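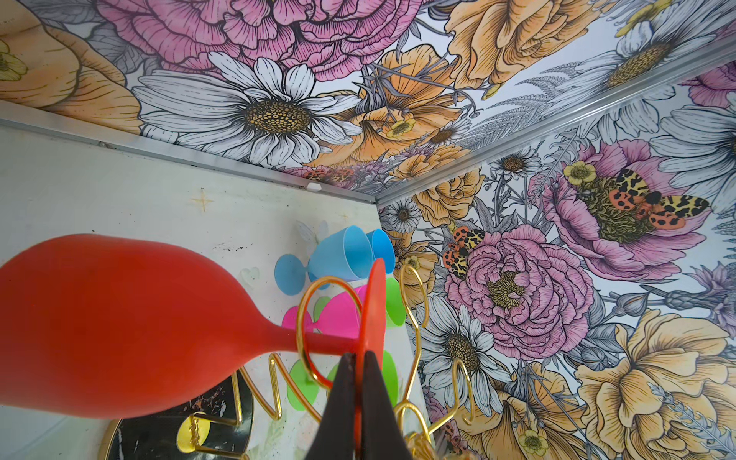

Como treinar uma política de preensão com câmera de punho: passo a passo

Por Els Meijer e Luuk Van Beek | 2024-01-05

O procedimento abaixo é o que usamos no projeto Calvo para a tarefa de taças de silicone em suporte de arame. O método vale para outros objetos de haste fina.

1. Monte a cena. Coloque as taças no suporte e varie a ordem das cores entre um episódio e outro. O arame curvo e brilhante é a parte difícil: as espiras passam na frente das hastes e confundem a segmentação.

2. Varie o fundo. Forramos o teto e uma das paredes da cabine com papel floral de desenho grande. Com fundo liso, a política aprende atalhos e falha quando muda de cabine.

3. Grave as demonstrações. Foram 200 episódios por teleoperação, todos com a câmera de punho. Feche os dedos na haste, logo junto ao pé da taça. Preensões pelo bojo deformam o silicone e devem ser descartadas.

4. Filtre. Depois da revisão ficamos com 166 episódios. Apague também os que têm quadros perdidos no momento do fechamento da garra.

5. Treine. Entrada: imagem de punho e posição das juntas. Saída: blocos de ações. Comece com 2 quadros de histórico; com mais do que isso, a política passou a repetir o movimento anterior.

6. Avalie com o robô. Fizemos 37 tentativas com ordens de cores ausentes do treino. Registre separadamente a falha de preensão e o enrosco no arame, pois as correções são diferentes. No nosso caso, o enrosco foi a falha mais frequente e diminuiu quando regravamos a retirada com uma leve rotação do punho.

Os scripts de filtragem estão no repositório Rovero, na pasta de outubro.

14 compartilhamentos | 3 comentários

Leia também
Calibração da câmera de punho em garras paralelas
Trornov: formato dos registros de teleoperação
Hodarby: como comparar duas políticas com poucas tentativas

Este site usa cookies para medir a audiência. Aceitar | Configurar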